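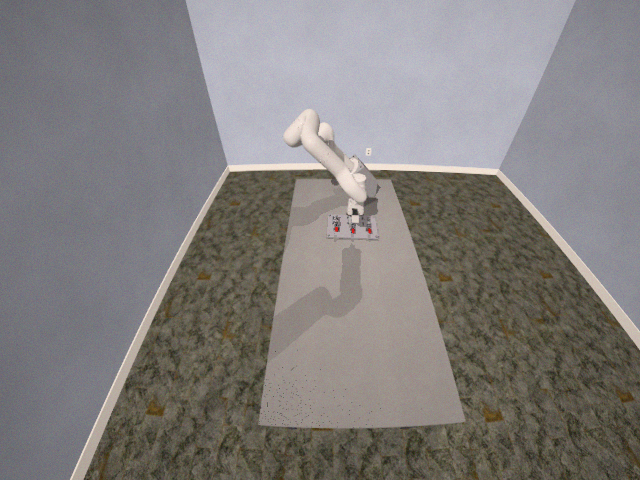 Simulated cell layout: white arm over the tray, with three red parts in a row.

About Us

Zament helps small manufacturers and technical schools plan and budget for robot equipment. We do not sell robots and we take no commission from the companies that do. Clients pay us a fixed fee, agreed on before we start.

Ronaldo Lacerda and Botond Kun started the company after years of buying equipment for other people's plants. Ronaldo came from purchasing and Botond from maintenance. They had both seen arms ordered on the strength of a sales visit, then held up for months over floor space, power or a missing gripper. We now have 11 people in one office in Kirkirach and have completed 119 equipment plans.

How we work

A plan starts with a visit to your site. We measure the floor, note the outlets and doorways, and ask what the job is and who will run it. Then we build the cell in simulation and try the arm in it before any quote is requested. Moving a base or swapping an arm at this stage costs a few hours of our time. Doing the same after delivery can mean new mounts and a second installation bill.
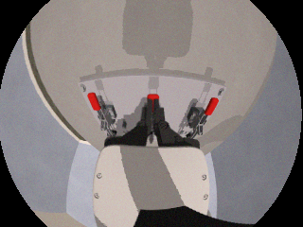 Grippers get their own line in every budget we write. They are often left out of the first quote, along with cables, spare fingertips, guarding and training. We also ask clients to hold back 10 percent of the total for changes after installation. Some spend all of it and some spend none.

You receive a written plan with the layout, an equipment list, a payment schedule and a short set of questions to send to each supplier. If the numbers do not support a purchase, the plan will say so. We told Vindau, a hinge maker, to wait a year and repair its existing line. Pap, a packaging shop, bought one arm in January after coming to us for two.

Fees

Most of our clients have fewer than 50 employees. Schools pay half the standard fee. Site visits outside the region are billed at travel cost.

Page last updated 2/3/25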